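People keep asking me when a machine will do their dishes, so let me ramble a bit (it's a subject I love, bear with me).

1/ I've been following home robots for 14 years now, and my honest feeling is that we're closer than we were and still a good long way off. Picking up one block? Sure, lovely to watch. Unloading a dishwasher full of odd mugs is another story!

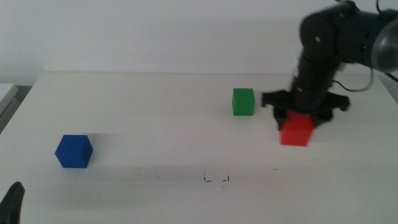
2/ My sister-in-law packs orders at Kistar, and she handles 110 boxes before lunch while chatting the whole time. I'd love to see any arm keep up with that, wet cardboard and torn tape included.

3/ Would I buy one for laundry? Oh, in a heartbeat. But I'd want it to find the second sock, and I'd want it under 2 grand, please.

4/ If you have one doing a real chore at home, even badly, tell me which chore. I read every reply, usually with my coffee.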